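Leonie Tawhiri has been sorting other people's clutter for 12 years, and the first thing she told me was that she has never once bought a storage box before a job. I had three new ones in the boot of my car at the time, so I kept quiet and drank my tea.

I'd gone round to ask her about what she calls the everything bin. You'll know the thing I mean, even if yours is a kitchen drawer or a washing-up bowl under the stairs. It's where the tape goes, and the toy that came in from the garden, and the screwdriver you used in June and meant to put back. Mine is a biscuit tin and it stopped closing ages ago!

"People apologise for it before I've got my coat off," Leonie said. "They'll have a lovely house, the linen cupboard is beautiful, and they stand in front of this one bin as if I'm going to ring somebody. I quite like them. You learn more from the bin than you do from the linen cupboard."

She came to all this sideways. She was doing stock for Quinlan, a small hardware shop that sold a bit of everything, and returned goods were tipped into a metal tub by the back door. Sorting the tub was the job everyone dodged, so as the newest she got it. She found she looked forward to it. When the shop shut she did a friend's garage, then the friend's mother's garage, and then she had cards printed (she still has most of them, in a shoebox, and yes, the shoebox has a label).

I wanted to know how she starts. I start by tipping everything on to the carpet and then going off to do something else. She winced at that.

"Don't tip it. You've turned a small mess into a floor. Leave it in the bin, and take one thing out at a time. Whatever your hand goes to. You hold it and you say where it lives, out loud if you're on your own, and then you walk it there."

Walk it there? Every single thing?

"Every single thing. It's good for you."

The walking is the part her clients grumble about. Teodor Wróbel, whose workshop she helped with last year, told me he'd done more miles between his bench and the back shed than he had in all the lockdowns put together – but he also told me he can find his pliers now, and he sounded rather proud of it. He'd been a Grulex man before that, those stacking trays with the little lids, and he had 31 of them. Leonie let him keep the ones he could name the contents of without peeking. It came to five.

She is much softer about toys than I expected. I'd assumed a tidying person would want them all in one place, with the children's things well away from the grown-up things, but she says that's asking for trouble.

"A toy in with the tools is normal. It means somebody was small and standing next to somebody who was busy. I'd just give it a home nearby. A shelf at knee height, a hook, anything. If you send it all the way upstairs it'll be back down by teatime."

And the bits that aren't anything? I mean the odd lump of foam, the thing that came off another thing. She laughed and said those are what people really want to ask about. Her rule is that a bit with no name gets one more go in the bin, and if it's still nameless the next time round, out it goes. I asked whether she'd ever regretted that. There was a black plastic foot, she said, that turned out to belong to a Jevari heater, and the heater has leaned ever since.
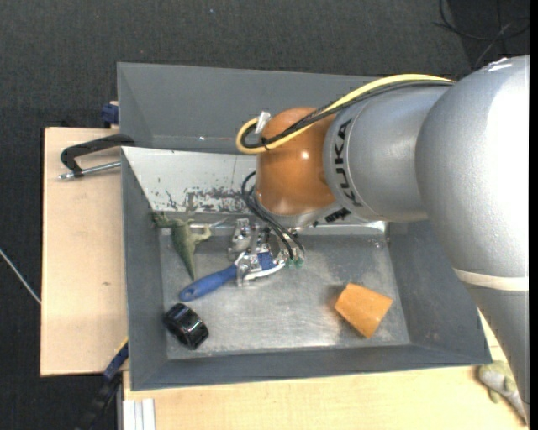
Rawiri Tomoana thinks she's too gentle by half, and would sooner see the nameless bits gone on the first day, before anyone has had time to grow fond of them. The two of them have argued it up and down and I don't think either has budged an inch.

Leonie's own bin lives on the end of her work table, and I did ask to see it. She let me! She won't have anything with a lid, and she likes it low enough to look straight down into. "If I have to lift something to see what's in there, I won't look. I know myself." She sorts it when she's on the phone to her sister, one hand for the phone and one for the bin, and she reckons that's the only reason it gets done.

Before I left I owned up about the three boxes in the car. She asked what I was planning to put in them and I couldn't tell her. Take them back, she said, and do the biscuit tin first. I've still got the boxes, but I did find the receipt – it was in the tin, under the string.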